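Robots take on the bathrooms at Arruda, and the staff get a say

15 April 2026

I dropped in on Arruda this morning, the serviced apartment people, to see how the new bathroom robots are getting along, and I ended up staying a lot longer than I planned (the coffee there is very good, by the way).

Quick background if you missed it: Arruda looks after 804 apartments, and turning a bathroom around between guests is the job everyone there likes least. Bending over the sink, moving stuff off the counter, wiping, putting it all back. The company signed up with Stoserar to try two-armed robots on the counter work, with a practice bathroom set up at the training site so the machines can learn on the same kind of sink and clutter the housekeepers deal with every day.

Margarida Barros has been a housekeeper there for years and now spends half her shifts coaching the robots. She told me she was pretty suspicious at first. "I thought, well, there goes my job," she said. "Now I'm the one telling it how I want the counter left!" Small items are her main subject at the moment. Toothpaste, cups, brushes, anything a guest might leave out.

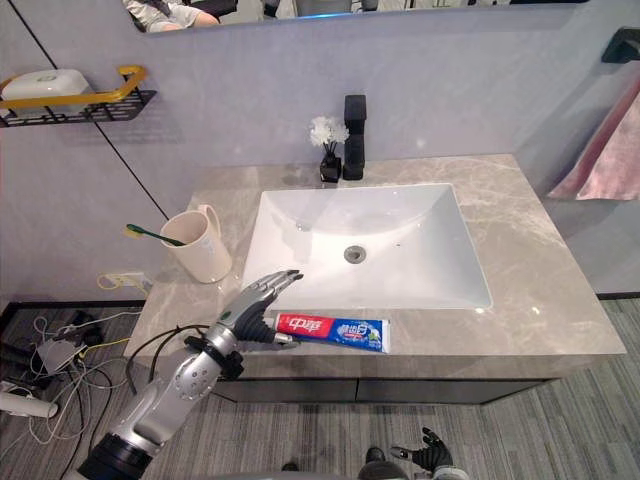
The robot's open hand over a tube of toothpaste at the front edge of the counter.

I could have watched that hand all day. It's slow, though, and Margarida is the first to say so. She can clear a sink while the robot is still making up its mind about the toothpaste, and she's not shy about letting it know.

The part I really wanted to ask about was hours. Gonçalo Tavares, who runs housekeeping, says no one's hours have been cut for the trial, and the coaching shifts pay a bit more than the regular ones. The team logged 2,294 practice runs last month and 2,420 the month before, and each one gets a note from a housekeeper on what went right or wrong. He'd like to see robots in a few real apartments by July, always with a person in the room next door making beds.

Not everybody is sold. A couple of people I talked to in the break room worry about what happens once the coaching is done, and they want something in writing before July. Gonçalo says he's working on it. I asked when, and he said "soon," so I'll be checking back!

Margarida, meanwhile, has a list of things she wants the robots to learn next. Folding towels is at the top, and she'd be happy to hand over hair in the drain as well.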